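Porovlow Stage Monitor System: Set-up Guide
Section 4: Wireless In-Ear Mixes for Touring Bands

Revised 23/10/2018

4.1 Before you begin

Complete the rack installation in Section 3. The Livgate transmitter must be switched off and both antennas fitted. Do not power the transmitter with an antenna port open.

CAUTION: Sustained high levels in earphones can cause permanent hearing damage. Set every pack volume to minimum before a performer puts the earphones in.

4.2 Assigning channels

1. Switch on the transmitter and wait for the status light to turn solid green.
2. Press SCAN. The scan takes 15 seconds. Leave all bodypacks off until it finishes.
3. Select a clear channel for each mix. Drums and bass may share a mono mix if the band has more members than channels.
4. Hold SYNC on the pack until the channel number shows on both displays.

Note: Repeat the scan at every venue. Channels that were clear at rehearsal may be occupied by local broadcasters or by the support act.

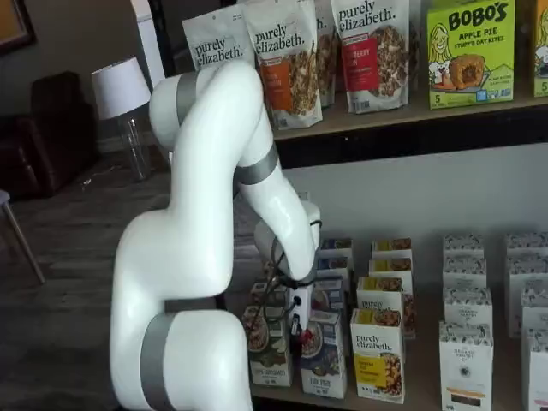 4.3 Building the mix

1. Send a 1000 Hz tone from the console and set the input gain so the meter sits at the 0 mark.
2. Mute the tone. Bring up the performer's own vocal or instrument first.
3. Add the click track, then kick and snare.
4. Add an audience microphone at low level.
5. Engage the limiter and save the mix to a Werberg memory card.

Note: Mix names longer than eight characters are shortened on the pack display.

4.4 Walk test

1. Play programme material through all mixes.
2. Walk the full stage, including risers and any thrust, with one pack at a time.
3. Mark any dropout with tape and move the nearest antenna. Keep antenna cables clear of Uzor dimmer racks.
4. Run the test again with the lighting rig on.

If dropouts continue, see Section 7, Fault Codes 144 and 900.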